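Subject: Re: [ledville-toyshare] Sorting blocks, revised scheme
From: Csaba Dudás

Two heaps on the maple board as of this morning, left and right. 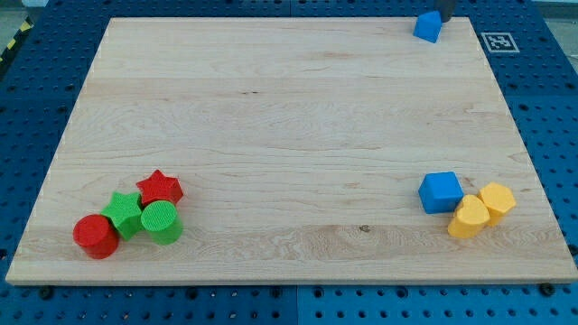
1. What goes with what

Reds and greens keep each other company on the left: two stars, two cylinders, one of each in each color. Blue cube and the yellows are on the right. I went by color, more or less, because going by shape left the cube sulking in a heap of its own.

2. The board

The small dark knot is in the wood. Please stop sanding it. Khairul has had two goes already and the knot is winning.

3. Naming

Tudur wrote:
> Before these go out in the Girkora bags, can we settle whether
> the yellow lobed one is a heart or a clover? The list says heart.
> My daughter says it's a bottom. Also I still think stars should
> go with stars. A three-year-old will not care about your color
> theory.
>
> Tudur

On the first point, I have written "yellow, rounded" on the card and intend to die on that hill. The other yellow is a hexagon and has caused no trouble whatsoever.

On the second, a three-year-old will not care about any theory, including yours. The whole lot will be under a sofa by lunch. The cards are for us, so we know what to look for with the flashlight.

If anyone wants stars with stars, speak up before 6, when Ikhsan comes by for the bags. He has asked me to add that he is not carrying the board.

Csaba

--
ledville-toyshare: borrow it, wipe it, bring it back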